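Halladden to close Corau worktop line, move output to Bekon

December 2, 2023

Surface manufacturer Halladden will end production of standard-depth worktops at its Corau plant and transfer the work to its larger site in Bekon, the company said in a notice to trade customers. The Corau line employs 70 people. Halladden said 50 of them have been offered positions at Bekon or in the company's regional warehouses.

The transfer covers the full range of plain white and light gray tops sold to schools, offices and laboratories. Orders placed before the end of November will be filled from Corau stock. Later orders will ship from Bekon under new part numbers, and distributors have been asked to update their price files before placing repeat orders.
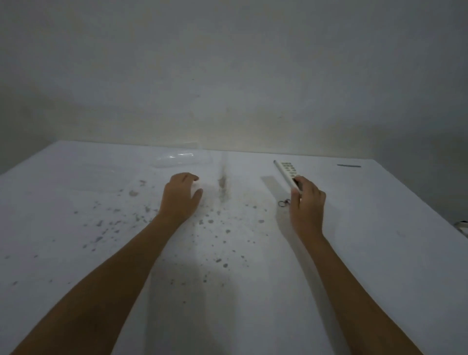
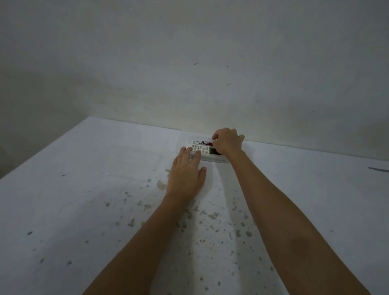
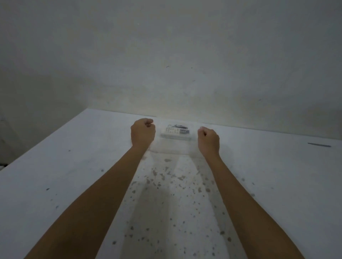
White tops against pale walls.

Bekon currently runs two pressing lines and one edging line. A second edging line, bought from equipment supplier Manríquez, is being installed in the east hall and will be tested on short runs before full production begins. Halladden lists the rated output of the new line at 527 panels per shift, compared with 453 for the unit it replaces at Corau. The older unit will be sold for parts.

Thickness, edge radius and surface finish are unchanged. The one change to the specification concerns packaging: panels will ship flat on returnable racks, with corner guards on all four corners, in place of the upright crates used at Corau. Customers without a forklift at the delivery point can still request crates – a handling charge applies, and lead time is longer.

Warranty claims on panels made at Corau will be handled by the Bekon service desk. Claims should quote the batch code printed on the underside of the panel, near the rear edge. Custom shapes and cutouts are not affected by the transfer and will continue to be made to order at Corau in the smaller of the two buildings. The lease on the larger building will not be renewed.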